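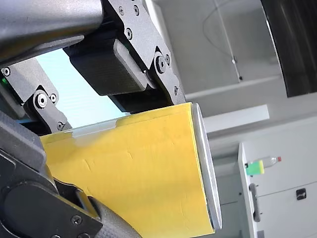

Figure 7.1 Screws hold a dark metal plate, with something yellow below it.

Chapter 7: Holding Things Together

Pick up almost anything with more than one part and ask what stops it falling to bits! Glue, nails, stitches, knots – people have been joining things for far longer than 2000 years, and every joint is a small puzzle about force. We'll start with the screw, a slope wrapped round a rod (try it with a paper triangle and a pencil). By page 77 you'll be working out how hard one can pull.

Mendar Press | Contact us | Back to top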